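I had meant to write this up back in June, when Noura first talked me into helping with Woledier, but the summer got away from me (it always does), so you are getting it now, with the tomatoes already finished and my wrists a good deal stronger than they were!

The short version is that we pick things up and put things down, all day, with grippers held in our own two hands, and the recordings become examples for the learning system to study. Small things off a white table, mostly. I love it more than I expected to. 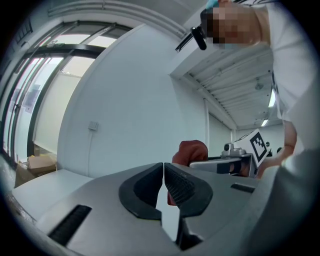
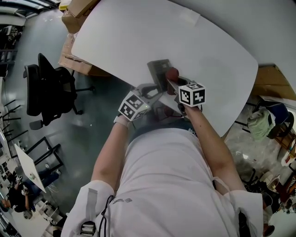
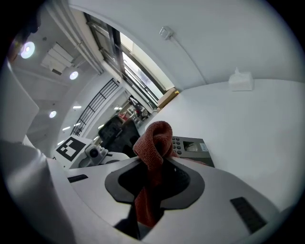
Cayetano Arrieta

My first 15 tries were hopeless. I squeezed too hard, I hurried, and I kept wanting to let go of the gripper and just use my fingers, like a person eating noodles with chopsticks for the first time. Noura Akl, who has far more patience than I do, told me to slow down and pretend I was teaching a small child who would copy everything, mistakes and all. That helped a lot.

Cloth is my favorite and also my enemy. A ball is the same ball every time, but a cloth never lands the same way twice, so every grab is a new little puzzle, and we want plenty of those in the set. We have 822 good examples so far, and I threw out 46 of mine after watching them back over a cup of tea. Next up is folding, which I can barely manage at home, so wish me luck.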